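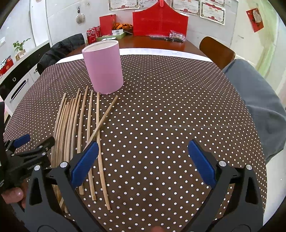 Kitchen table notes, 31 January 2021

Quick one this month, I have a pot on and a phone call at four. Going to talk about noodles again. Sorry to the three of you who wrote in asking for less noodles. The rest of you asked for more.

So. Broth. The thing I keep getting asked is why mine comes out cloudy and theirs comes out clear, or the other way round, and which one is right. Both. Depends what you want. Cloudy is a hard boil, clear is a low simmer with the lid half off. If you boil a clear one hard for even a little while it goes milky and you can't really get it back. You can strain it through a cloth but it's a lot of fuss for a Tuesday-type supper.

What I do now, most weeks:

Chicken backs and wings, whatever the shop has. Rinse, cover with cold water, bring up slow. Skim the gray stuff. Then ginger, a couple of smashed scallions, NO salt. Leave it alone for the afternoon. Salt goes in the bowl, with the soy, right before you eat. I used to salt the pot and then wonder why the leftovers were like seawater the next day.

Heriberto Huerta wrote from his new place to say he does his in the oven overnight, very low, in a lidded pot, and it comes out clear every time. Have not tried it. I don't love the idea of the oven on while I sleep but he swears by it, and he has fed a lot more people than I have. If anyone else does it this way tell me what temperature, he forgot to say.

Noodles themselves - cook them apart. Please. I know it is one more pot to wash. If you cook them in the broth you get starch in the broth and soft noodles in your second bowl. Drain, quick rinse, into the bowl, broth on top. Fresh ones take 2 minutes, less if they're thin. Dried, read the packet and then take them out before it says.

Eggs. Last month I said seven minutes and got a few complaints about runny whites. Fair. I'm at a fairly low altitude and I take mine straight from the counter, if yours come out of the fridge give them longer. Into cold water after, and peel them in the water too, the shell slides off better. Then into soy and a bit of sugar and water for the night. Not longer than a night or they go rubbery and much too salty. I left some for a whole weekend once and the dog wouldn't touch them. (Marty eats socks.)

Toppings, whatever. Frozen corn, spinach, the end of the roast. Butter if it's cold out. I had leftover cabbage fried quite dark and it was the best bowl of the month, no contest.

Léonie Hoarau asked about freezing. Yes, freeze the broth, in small amounts, one bowl each. Leave room at the top!! I lost a good jar that way in the fall and was picking glass out of the freezer drawer for ages. Plastic tubs now. Label them. Frozen chicken broth and frozen pear juice look the same, as my sister found out. Eggs don't freeze, noodles sort of do but come out sad.

Also Léonie's chili oil, since people asked after the last issue and I lost the email thread, so this is from memory: neutral oil, warmed with a star anise and a piece of cinnamon and some garlic till the garlic is pale gold. Take the bits out. Pour it over chili flakes with a pinch of salt and a spoon of sesame seeds. It should fizz but not go black. If it goes black start over, it'll taste like an ashtray. Keep it in the fridge and make only a small jar, it doesn't last long in this house or anybodys.

Odds and ends -

The noodle supper is on hold again, obviously. Hoping for something outdoors in March, with coats. Bring your own bowl if it happens. Names to me and I'll keep a list.

The recipe swap is now up to 70 recipes, I am typing them in as fast as I can. If you sent me a handwritten one and it had the word "some" in it more than twice, expect a phone call.

Still looking for the big ladle. Long handle, a dent on one side. It went home with someone after the last supper and I'm not cross, I would just like it back.

Next month dumplings, if I get the folding right. Send me your wrappers questions before then. Pot's boiling over, got to go.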